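Progress report to the Toivonen Fund
Heating and home repair grants for older veterans and surviving spouses

The grant period has reached its halfway point. Money is going out to households as planned, and the waiting list is shorter than it was in the fall. Two items are behind schedule and are covered further down. 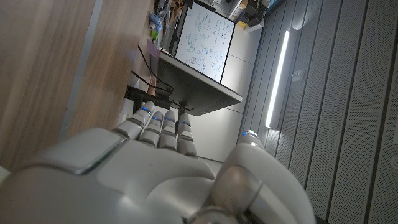
FIRKBERG — March 22, 2018

The program pays for fuel, boiler repairs and small safety work in the homes of veterans and widows or widowers living on a basic pension. Each household can receive up to $400 in a heating season. Larger jobs go to the county repair program, and we help with the forms.

In this period we approved grants for 27 households. Most of the money went to heating oil and firewood. The rest paid for boiler service, two sets of storm windows and a replacement water heater. We turned down 3 applications. All of them came from people above the income limit, and we passed those on to the Nonora office, which has its own hardship fund with a higher limit.

Applications take longer to process than we told you they would. The original plan assumed that applicants would have discharge papers on hand. Many widows do not, and a request for a copy can take weeks. Since midwinter we have accepted a pension letter or a service card as temporary proof, and fuel is now delivered while the paperwork is pending.

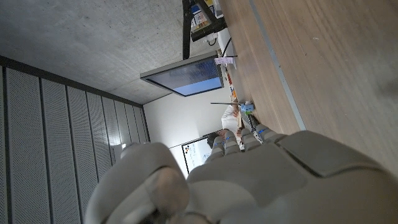
We still collect the missing papers afterward, and 4 files remain open for that reason. None of them involves a sum above the normal limit.

The second delay concerns Finar. We had expected to hold regular office hours there from the start of the season, but the room we were promised was rented to someone else. Finar residents have applied by phone or by mail instead. Numbers from that side of the county are low, and we think some eligible people have not heard of the program. A notice will go out with the next pension mailing — the printing is already paid for under the outreach line.

Spending on grants is in line with the budget. Travel is under budget because of the Finar situation, and postage is slightly over. We ask for your approval to move the unspent travel money to postage and phone costs.

The next report will follow in May, with final fuel figures for the season and a list of the repair jobs still waiting for a contractor.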